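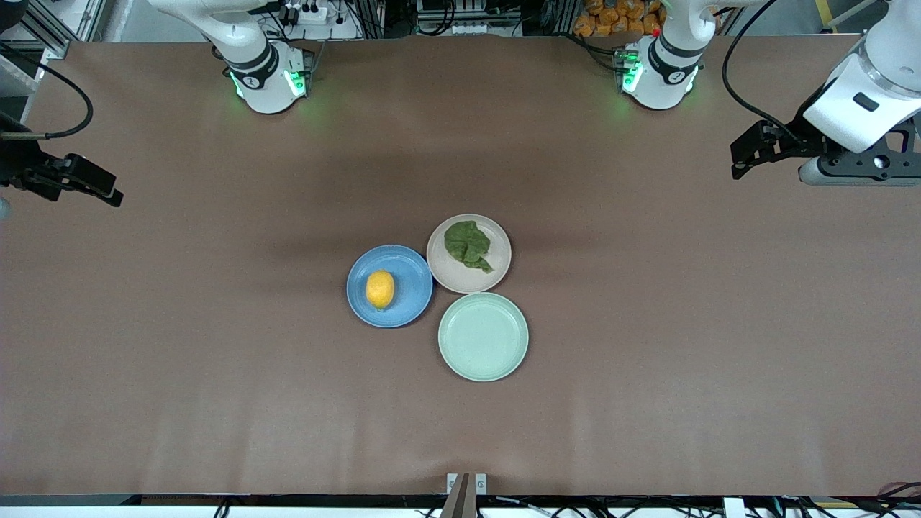 Figure 6. Plating table with both arms on. The light rings are green and the mint-green plate is free.

3.2 Starting the shift at the plating table

This section is for kitchen staff of the Bekville canteen who work beside the Lakia two-arm table. You do not need technical training for it. For repair or change of program, call Tekard service.

Before the table came, one person placed all the garnish by hand. Now the arms do the placing, and the person prepares the food, checks the plates and decides what may go out. Please read the steps also if you plated by hand for many years, as the order of work is different.

1. Wipe the table cover and let it dry.
2. Put the plates near the middle of the table, close together. They may almost touch, but they must not overlap.
3. Put one item on each plate that the arms will pick from. Leave the target plate empty.
4. Look at the light ring at the foot of each arm. Both rings must be green before you continue.
5. Step back behind the floor line and press Start on the wall panel.
6. Stay at the table for the first 3 plates and compare them with the sample card.

Note: Leaves are more difficult for the grippers than round fruit. A folded leaf can be picked, but open it by hand afterwards if the menu asks for a flat one.

Note: The arms are set for plates with a raised rim. For flat plates, ask the shift leader to select the other program.

CAUTION: Never reach between the grippers when the rings are green. Press Pause first and wait until both arms stand still.

CAUTION: Keep sleeves, towels and apron strings away from the cables. Do not move a cable to make place for a tray.

Who does what

The operator of the table may stop it at any time and does not have to explain this to the shift leader. A stop is not counted as a mistake. Change the operator every 2 hours, as watching is also tiring work. The person who leaves writes the stops in the Değirmenci book next to the panel, and the person who comes reads the last page before pressing Start.

Continue with 3.3, Cleaning the grippers, on page 36.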